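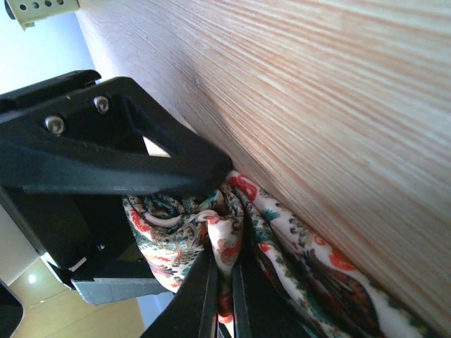 Tablero de pino claro, veta fina.

30 de octubre de 2020. Prueba de la chaqueta Pusarum, talla 2.
Forro de satén cortado al bies: cede en la sisa izquierda. Reduzco el margen de costura a 16 mm y paso a aguja fina. Tela exterior Mangubat, lote 343, sin cambios; planchar solo por el revés.
Natália Peixoto pide bajar el bolsillo 30 mm y quitar la trabilla. Lo primero, hecho en patrón. Lo segundo, pendiente de ver con el cinturón puesto.
Cremalleras de Plernel: no llegan hasta diciembre. Hilvano con las viejas.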